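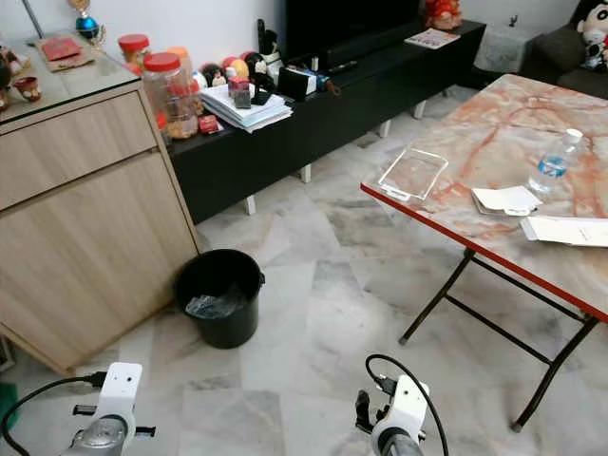

Aroha Katene

Progress report, home tidy kit trial (Sokmont two-arm kit), second period
For: Grimshaw small grants desk
Covers work up to end of August

Short version. Kit is running. Setup took longer than planned, table work going well, cabinet work slower. Spend is under. Need a decision from you on the finger sets, see the end.

What you paid for

One Sokmont kit, two arms, head camera, wrist cameras, the Zakex control software on a one-year seat. Plus 4 spare sets of fingers. Plus my hours. The question in the grant was whether a kit like this is worth recommending for small-item pickup in a normal lived-in living room, with normal stuff left out. Not a lab. So we kept the room as it is, snack jars and toys and all, and only moved the folding table so the arms get to it and to the cabinet from one standing spot.

Where we are

600 logged attempts was the target for this period. Done, all 600, last batch went in at 9:40 pm the night before I started writing this. Total since the start is 1,595 including the setup runs, which I would not count for much. Early ones were mostly me learning the software.

Table: good. Bottles, paper cards, plastic trays all in the task list now. Bottles are the easy one, grip at the label and go. Flat card on a shiny top is the hard one. Fingers slide over it. Best results when the card is folded and stands up a bit, worst with a single sheet lying flat. We tried coming in from the edge and that helped alot but its slow.

Cabinet: mixed. Jars with the lids on are fine. Small flat packets are not. Anything at the back means reaching over the things in front, and the planner is over careful there, stops and asks. I would take careful over the other thing, but it eats time.

Floor bin: drop-in works from either arm. The bag sometimes catches a finger on the way out. Slower exit speed fixed most of it.

Wrist cameras

Better than expected. The spec sheet undersells them. Small print on packaging is there to work with when the arm is close in, and the wide finger opening leaves the tabletop clear in the middle of the view. Two complaints. Reflections off polished tops, you get a bright patch near the far side and the depth guess goes off right there. And the fingers themselves are glossy black and pick up highlights. A matte set would be worth asking Sokmont for. I have asked, no answer yet.

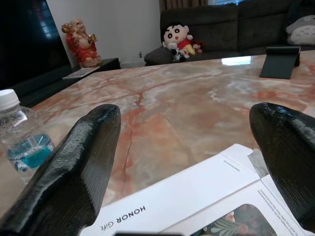
Problems this period

Cables. The black ones loop up above the wrists and I spend too much time dressing them before a session. Clips are the obvious fix, Sokmont sells none. Made my own out of strap, holding so far. A paying customer should not have to.

Software update in the middle of the period reset the arm speed limits to default. Lost an afternoon finding that. Zakex support did reply same day, to be fair to them, and the fix was one line in the settings file. Should be in the release notes and wasnt.

Left finger pad wore through quicker than the right. We used 2 of the spare sets. Partly the cabinet edge, I think, we were brushing it on the approach to the jars. Approach height raised since then, no more wear that I can see, but it has only been a short while.

Head camera view is fine for planning across the cabinet and table together. Far end of the TV console is a long way off and I have left it out of the task list. It was in the proposal as a stretch item. Would rather drop it than do it badly, tell me if you disagree.
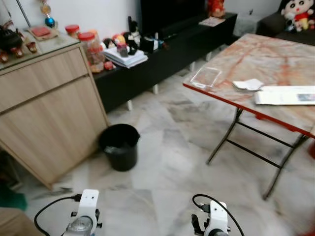
View from the head camera, both grippers in front of the cabinet and folding table.

Against the Poltance kit

You asked for a comparison. Only had the Poltance demo unit on loan, so take this as a first impression. Lighter arms, neater cables, much easier to set up. Weaker grip on a full bottle and no wrist cameras in the base price. For a room like this one I would still pick Sokmont, mainly for the cameras. For somebody who only wants light items moved off a table, Poltance is probably enough and less hassle.

Next period

Flat paper on shiny tops, that gets most of the time. Soft toys from the sofa if the reach works out, not promised. Repeat the jar runs at the new approach height so the numbers can be compared. Write up the setup steps in plain language, the Sokmont manual is thin on everything after unboxing.

Need from you

OK to move the unspent travel line over to finger sets. A yes by email is enough. Also whether you want the raw logs now or with the final report, they are big, so I would need a place to put them.

Spend sheet sent separately.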